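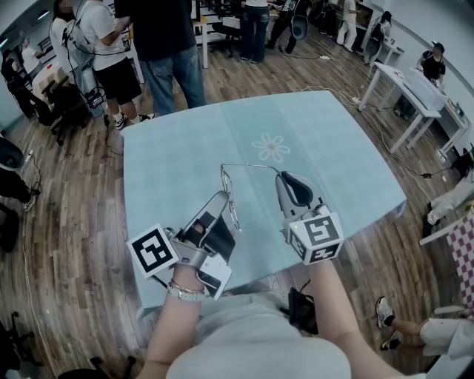
Gafas de montura metálica fina sobre un mantel azul claro con motivo floral.

Fatemeh Nikzad, óptica de taller en Mirkier, empieza por la montura. «El alambre fino no admite fuerza en un solo punto. Se levanta con apoyo a ambos lados, nunca por una varilla», explica. La superficie le importa tanto como el agarre: prefiere tela a tablero desnudo, porque las lentes se rayan al arrastrarlas.

Sobre el plegado es escueta. «Primero la varilla izquierda, luego la derecha. Casi todas las bisagras que recibo abiertas de más vienen del orden contrario.» En marzo revisó 203 monturas; cambió tornillos en cuatro.

¿Y los pliegues del mantel? «Una arruga marcada levanta la lente un poco y la gafa gira. Conviene planchar.»

Nikzad desaconseja las toallitas de papel y limpia con agua templada y jabón neutro. El paño lo lava aparte, sin suavizante. Las plaquetas nasales las revisa al final, con lupa.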